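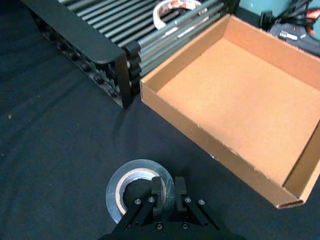

4. What changed at the packing bench

4.1 Setting

Trernon runs a small kitting room for repair supplies. Tape, glue guns, bit sets, that kind of thing. Before August the whole bench was hand work, two people per shift, and the job was mostly picking a part, checking it, putting it in a tray or back on a rack. Now a two-arm cell (the workers call it Urus, after the project) does part of the picking. We followed 13 workers through the change. Interviews were short, done at the bench or in the break room, notes typed up the same night by the second author.

The bench itself is plain. Black cloth over the table, a dish rack used as a holder for rolls, an open cardboard tray. The workers picked the rack themselves, no engineer was asked. Raghda Awad, who led setup on the floor, kept it because the rods gave rolls somewhere to sit and it was already there. 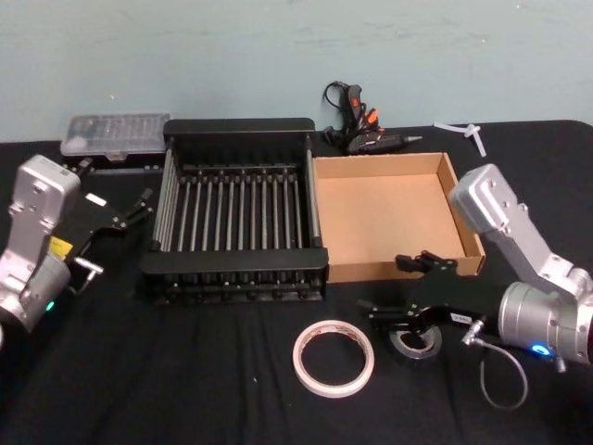
Figure 3. Two-arm cell at the kitting bench, with rack and open tray between the arms. Rolls of tape on the cloth in front.

4.2 Who does what now

Picking went down, fixing went up. This is the short version. Over the study we logged 774 stops where a worker had to step in, and 290 of those were tape rolls. Rolls are awkward. They lie flat, the hole is a fair place to put a finger but the sizes differ, and the liner on some of them hangs loose. A person doesnt think about any of it. The cell has to be told, and the person telling it is the same one who used to just pick up the roll.

Workers described this in different ways. One said she was "a babysitter with a better chair." Another liked it, less reaching, her shoulder was better by the end of the month. Several brought up pace — before, you set your own, you could slow down after lunch. With the cell running the pace comes from outside and the slow moments are waiting, not resting.

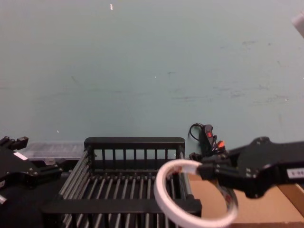
Waiting came up in nearly every interview, so we coded it seperately. It covers standing by during a grasp, standing by during a reset, and the odd half-minute when a worker isn't sure if the cell is done. The last kind bothered people most. You can't start anything else. "I watch it more than I ever watched my own hands" (P7).

4.3 Skill and credit

Step-ins were not on the job sheet. Samira Yammine raised this with the floor lead in week 2, after workers told her that a good shift now meant a shift where they had nothing to write down. Resets, re-laying the cloth when it bunched, turning a roll so the fingers could get at it: all real work, none of it counted. A line for it was added later, though use was uneven and the night shift mostly left it blank.

Job titles did not change during the study. Pay neither. Three workers asked for training on the cell and got a half day; the rest learned from them. We return to this in Section 5, along with the Caputo site, where the step-in log was in place from the start.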